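# Equipment Review: Clusevero Shelving Unit, Rillmont Branch
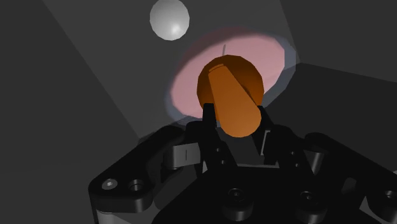
*Orange sphere with capsule-shaped handle, pink disc behind.*

The Rillmont branch placed 26 Clusevero units in its lending rooms in August. The present review covers assembly, load and daily use.

Assembly requires two persons and one hex key. The printed instructions are clear, although step four shows the rear brace upside down. Staff under Ida Schwerdtfeger completed each unit in nearly 104 minutes.

Each unit cost 295 dollars, delivery excluded. The shelves remained level under full rows of bound periodicals. The Diekmann units they replaced had bowed at the center within a year. The adjustable feet are short and do not suit the uneven floor in the map room, where Droltance risers were fitted.

The painted finish marks easily at the front edge. Replacement end panels must be ordered separately under part 628.

The unit is approved for general lending areas. It is not approved for the map room without risers.

Reviewed by Debora Zanetti, Furnishings Office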